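[filmography-list] Re: Contact details page and the "unconfirmed credits" problem

From: Cathal Brennan
To: filmography-list
Date: November 26, 2020
Reading time: 4 min

Firouzeh Asadi wrote:

> I have been through the actor pages that came over from the old
> Plillia directory. Most of them have a debut film, a short list of
> later work and then a block headed "Phone number and address."
> The phone numbers are either dead or belong to somebody else. One of
> them rang through to a furniture shop. I would like to drop the whole
> block from every page and not replace it.
>
> The second thing is credits. Nine pages list a film called
> Clarkgate as the actor's debut. They can't all be in it, and I can't
> find a cast list anywhere. Do we leave it, mark it or cut it?
>
> Also, whoever has the style notes, please send them again. My copy
> stops after the section on spelling.

Firouzeh, thanks for going through those. I'll take your points in order.

Phone numbers: yes, drop them. Home addresses too. If an actor has an agent and the agent has a public website, link to the agency and leave it at that. Please don't copy the agency's number onto our page. Agencies move, actors change agencies, and we end up with the same stale block under a different heading. If there is no agent listed, the page has no contact section at all. I would sooner have a shorter page.

We also get mail from readers who think they are writing to the actor. I answered two of those last week. A line at the foot of the page saying that we don't forward messages would help, and I'll add it to the template.

Clarkgate: I did some digging. There are two things with that name. One is a feature that was announced and, as far as I can find, never released. The other is a television serial that ran for two seasons and had a large rotating cast, with most people in it for an episode or so. My guess is that the old directory mixed them up. Someone typed "debut: Clarkgate" meaning the serial, and the import script put it under films.

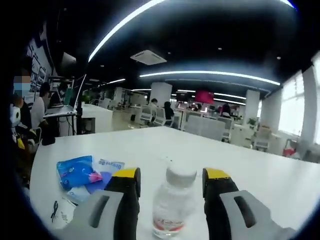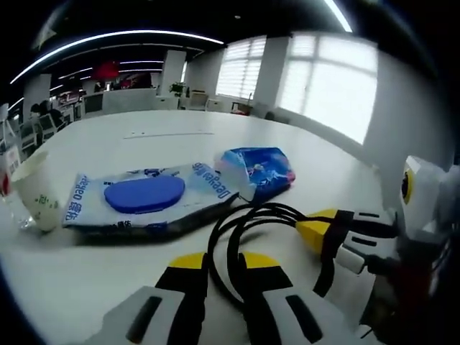
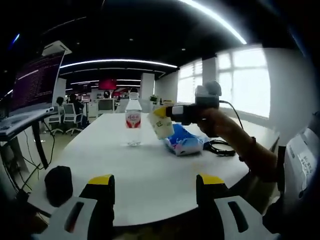
So for the nine pages, I suggest the following:

- Move Clarkgate out of the film table on all of them now.
- Put it in the television table only where there is an on-screen credit or a printed cast list to point to.
- Where there is no source, put it on the talk page with a note and leave it off the main page.
- Leave the debut field blank until we know. A blank is fine. Please don't promote the next film on the list to "debut" just to fill it.

That last one matters because it has happened before. With Kalinowski we filled the blank with what looked like the earliest title, and other sites copied it within days. When we corrected it, readers wrote in quoting those sites back at us as proof that we had been right the first time. It took until January to get that straightened out and I don't want to do it again.

On role names, keep them as they appear on screen, even where the spelling changes between episodes. Tindis is spelled with one "s" in the opening titles and two in the closing ones. Use the opening titles and mention the other in a footnote. Don't pick a version because it looks better.

Dubbed versions go under the original title. They don't get a row of their own unless the actor did the dubbing. I know some of the older pages give each language its own row, which makes a career look three times as long as it was. Fix those when you come across them but there's no need to go hunting.

Style notes are attached again as plain text. The version on the server was cut short in the last upload, so if your copy ends at spelling, delete it. The part you are missing covers dates, guest appearances and uncredited work. The dates section is a bit out of date itself: we now use the year of first release only, with no festival screenings.

If anyone objects to the contact blocks going, please say so on the list and not to me privately. Otherwise Firouzeh can start on them whenever she has time. I'll take the Clarkgate pages from the end of the alphabet and work backward, and we can meet somewhere in the middle.

Cathal

2 replies | 0 shares

Recent on this list
Uncredited roles: how much evidence is enough?
Tindis episode guide, season two
Duplicate pages for actors who changed their names
Kalinowski page unlocked
Moving the remaining Plillia pages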